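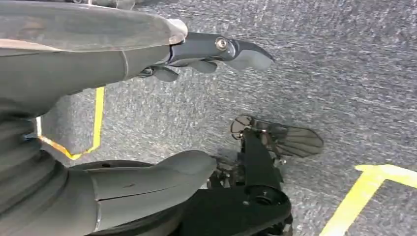

Clodagh Ó Dubhghaill had her shoes off when I got there. She does this on any carpet she's been asked to look at, walks it in socks first. "You feel the ridges before you see them. Also the grit."

She runs Gremillow, which is her and a van mostly, plus a second fitter when the job is big. Gray commercial carpet is the bulk of it. Offices, workrooms, a dentist. I wanted to talk about the gray. Why is it always gray?

"It isn't always. I did a green one in February." Then she thought a bit. "OK it's nearly always."

The floor she'd picked for us to talk on is in the Buckley building, ground level, and she put it down herself. 257 square yards with the corridor. Flecked - white, light gray, dark gray - and she's fond of the fleck. A plain gray, she says, shows a crumb from the doorway. Shows lint, shows where the chair goes. "People come in wanting plain. They've seen it on a website with one plant on it. I leave them two samples and tell them, throw them on the floor in the hall and walk on them for a week. They call me back and it's the flecked."

How many call back for the plain?

"Some. The dentist."

We talked pile for a while. I lost some of this, my pen was going. The short version: low and tight for anywhere things get rolled or dragged, and she won't be argued out of it. She had a client who wanted something softer underfoot in a workroom and she talked him down over three phone calls. "Lovely carpet he'd chosen. For a bedroom. In a workroom you'd have tracks in it by the first month and he'd be ringing me about the tracks."

And underneath? This is where she got going. The slab at Buckley had old glue on it, black, from whatever was there before, and getting the surface ready took longer than the laying. She used Plitero, a leveling compound she buys in sacks, and she has opinions on how it gets mixed. Water first. Powder into water, never the other way. Then leave it alone for a minute. "Everyone wants to keep stirring. Leave it." You get 20 minutes with it, she says, less if the heating's on, so she turns the heating off and works in a coat.

I asked what goes wrong most.

"Doors." She said it right away. New floor goes in, floor is now higher, door doesn't open. She measures every door before she quotes and she still got caught once, on a closet nobody had mentioned. Had to take the door home and plane it in the yard.

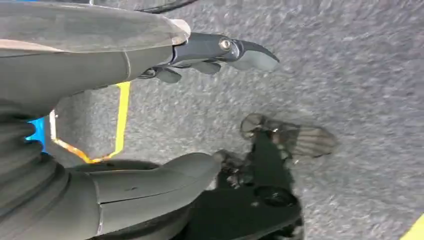
"And light," she went on. "People forget the light moves." The same gray can look blue at one end of the day and nearly brown at the other, depending what's on the walls and what's coming in the window. She's had a customer swear that two rolls were from different batches. Same batch. She went back at four in the afternoon, stood in the other corner with him and they looked at it from there, and he said oh. She does now write the batch number on the invoice, in pen, large.

Direction matters too. Every roll has a lay to it, the way the pile leans, and all the pieces have to run the same way or the join shows up like a line drawn with a ruler. She chalks arrows on the back. I said that seemed simple enough. "It is simple. I've lifted a whole room where somebody hadn't."

Cleaning. I promised I'd ask, a couple of readers wrote in about it. Her list is short. Vacuum it slow, twice in the busy parts, and go against the lay on the second pass. Blot a spill with a plain white cloth and cold water and stop there for the time being. No scrubbing, it frizzes the top and the patch will catch the light diffrently forever after. The stuff in the spray can she has no time for at all. "It leaves sticky behind, then the sticky gets dirty, then they buy another can."

Mats inside the door? Yes. Longer than you think. Most people buy one that takes a single step.

She learned the trade at Bultach, a small outfit that did hotels, and there she was on her knees for years beside a man who could cut a straight edge by eye. She can't, she says, she uses the steel rule. Her knees are fine so far. Good pads, and she changes them when they they go flat, she was quite stern with me on that. Pads cost 30 dollars.

Last thing I asked was what's on her own floors at home. Boards, in the front room. Lino in the kitchen, came with the house. And the bedroom?

"Flecked gray. It was an offcut." She was putting her shoes back on by then, she had a staircase to measure across town, and wanted to beat the school traffic.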